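Oler: notas sobre gabinetes de mesa abertos
LEIA-ME do conjunto, versão de março

O que há aqui

Uma pasta com fichas de desmontagem e remontagem de computadores de mesa, do tipo torre, comprados em lote por uma revenda de usados, a De Graaf. São 1.905 fichas no total. Dessas, 1.619 têm todos os campos preenchidos. As restantes ficaram na pasta porque alguém achou que poderiam servir para alguma coisa. Tenho as minhas dúvidas, mas não as apaguei.

Cada ficha corresponde a um gabinete aberto e deitado de lado. Os campos são: fonte, placa-mãe, soquete do processador, memória, baias, cabos de dados, cabos de força, travas, observações.

O que a pasta promete e o que entrega

O texto antigo deste arquivo falava em "2.000 máquinas documentadas". Não são 2.000 e a palavra "documentadas" é generosa. Uma ficha que diz "cabos: ok" não documenta nada. Ok em que sentido? Presos, presentes, compridos o bastante? Quem escreveu sabia, talvez, naquela tarde. Eu não sei.

Também se dizia que as fichas permitem estimar quanto tempo leva a desmontagem. Não permitem. A hora de início foi anotada de memória em boa parte dos casos, e a hora de término costuma ser a do café.

Campos, um por um

fonte: posição dentro do gabinete e se há etiqueta. O conteúdo da etiqueta não foi transcrito. A potência anotada no campo de observações vem da nota de compra, portanto desconfie.

placa_mae: cor e formato aproximado. A cor parece um dado bobo e é mesmo, mas foi o único preenchido sem falhas.

soquete: vazio ou ocupado; trava aberta ou fechada. "Vazio" quer dizer que não havia processador na hora da ficha. Não quer dizer que a máquina chegou assim. Se você pretende contar processadores faltantes a partir daqui, pare.

memoria: número de encaixes livres e ocupados. Nas fichas do lote Cumville, "0" foi usado tanto para "nenhum pente" como para "não olhei". Não há como separar os dois casos.

baias: gaiola de discos e baia inferior, com o tipo de trava. As travas plásticas coloridas foram registradas como "sem ferramenta". É o que o fabricante gosta de dizer. Quem já puxou uma trava ressecada sabe que às vezes a ferramenta é uma chave de fenda e um palavrão.

cabos_dados: SATA ou fita. O campo não informa a que porta o cabo estava ligado, o que elimina metade da utilidade.

cabos_forca: texto livre. Leia com paciência. "Macarrão" aparece em 25 fichas e não foi padronizado.

travas: ver baias. Sim, há repetição. Os dois campos nem sempre concordam entre si.

Sobre os cabos

A maior parte das observações longas trata da mesma queixa: os feixes da fonte atravessam o meio do gabinete e ficam na frente da gaiola de discos. Uma das fichas recomenda soltar primeiro os cabos de força, outra manda começar pelo SATA, e uma terceira sugere tirar a fonte inteira. As três afirmam ser o procedimento padrão. Não encontrei padrão nenhum por escrito.

Minha preferência, que vale o que vale: cabo de dados antes, puxando pelo conector, nunca pelo fio. Depois a força. A placa fica por último. Se a ideia for reaproveitar a placa, feche a trava do soquete vazio e cubra os contatos antes de mexer em qualquer parafuso por perto.

Origem e nomes

O nome Oler vem da primeira planilha e ninguém quis trocar. Surkovum é o programa em que as fichas foram digitadas; ele corta o campo de observações sem avisar, e por isso há frases que param no meio de uma palavra. Tentei recuperar as originais em papel e consegui poucas.

Usos que eu não recomendo

Não use para treinar técnicos novos sem alguém ao lado. Não use para comparar marcas, porque o lote foi comprado por preço. Não use para provar que remontar vale a pena; a pasta não registra se alguma das máquinas voltou a ligar.

Serve para ter ideia da bagunça interna típica de uma torre usada, e para montar uma lista de checagem melhor que a nossa.

Pendências

Separar os dois sentidos de "0" em memoria, se é que ainda dá.
Decidir se travas e baias viram um campo só.
Trocar a frase das 2.000 máquinas na página da De Graaf, que continua lá.

Correções são aceitas no próprio arquivo, com o nome de quem corrigiu. Os comentários recebidos entram no fim, sem edição.

Gabinete aberto, com o soquete livre e os dois encaixes de memória sem pentes:
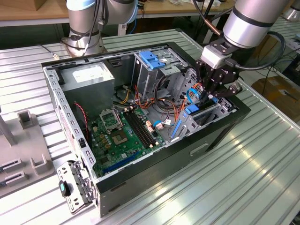
Jeanine Verbeke: discordo da ordem dos cabos. Em torre apertada, tirar o SATA primeiro obriga a enfiar a mão por baixo do feixe da fonte, e foi assim que quebrei o conector de um disco bom. Solto a força antes, afasto tudo para um lado e só então vou ao cabo de dados. E, por favor, padronizem o "macarrão".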